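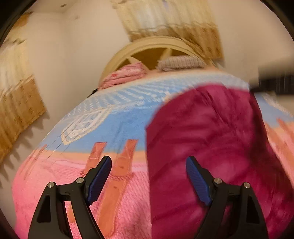 Day 12 with the GenRobot.AI gripper and the left jaw has started sticking again. Squeeze, fine. Let go – nothing, or it opens half way and stops. Not every time, which makes it worse. Got 163 grabs into the log before I gave up on counting the bad ones.

Tightened the pivot screws on Friday like Zodbridge support said. Made it stiffer if anything. Backed them off a quarter turn, bit better.

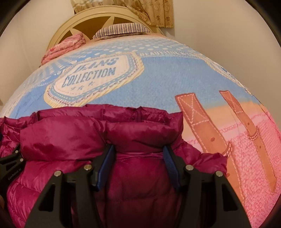 Pads closed on the pink puffer jacket.

Also caught my thumb in the linkage, so keep fingers well clear when its stuck. Spare springs coming from Wukora, 2 of them, probaly next week.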